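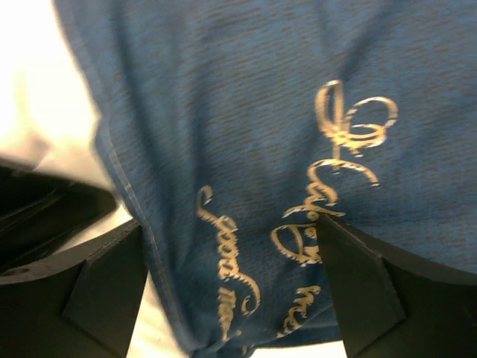
gold loopy writing on blue, close up

1/ Right, moving-house thread. Doing this on my phone between boxes so excuse spelling. Four years of stuff, one small van, new flat in Nateslow.

2/ Start with the linen. Everyone starts with the kitchen, then has nothing soft left to wrap the plates in. Tea towels, old shirts, pillowcases, all of it goes round the breakables. Saved a fortune on bubble wrap.

3/ Van quotes. Lasska wanted 349 for the day, fuel on top. Another lot said they'd ring back, still waiting. Went with Lasska. Book early if you're moving in December, they were nearly full.
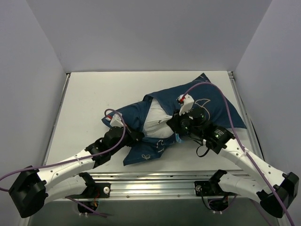

4/ THE DEPOSIT BIT

Old place is holding 2195 of mine. Read your check-in report before you clean anything. Mine had a cracked tile and a burn on the worktop already written down, I'd forgotten both. Would of paid for them.

5/ Oven. Do it the night before, not the morning of. Trust me on this.

6/ Meter readings, both ends, with the date showing. Old supplier tried to bill me for 6 extra weeks last time. Took months to sort.

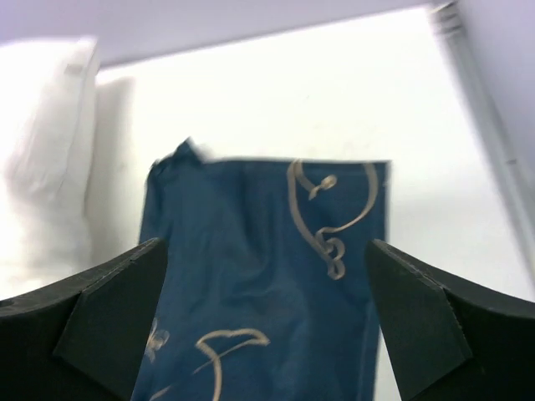
posted by plates_in_pillowcases, 11.40pm

7/ Still up. Boxes: got 18 from the Plamix shop on the corner, the strong ones with handles. Books in the small ones ONLY. I put mine in a big one and the bottom went on the stairs.

8/ Write the room on the side of the box, not the top. You can't read the top once theyre stacked.

9/ Keep one bag with you. Kettle, mugs, loo roll, phone charger, bedding, scissors. Scissors!! Last move I opened everything with a door key.

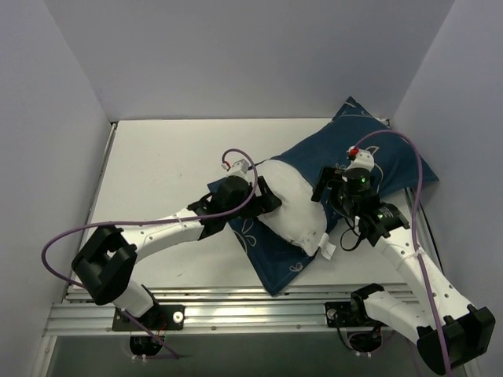 flowery pillowcase, pillow half in

10/ Make the bed first when you get there. Before the telly, before the wifi. You will not want to at midnight.

11/ Parking outside the new place on Huanca Road is permit only till 6pm, found that out today. Ringing the council first thing. Will add to this if they say yes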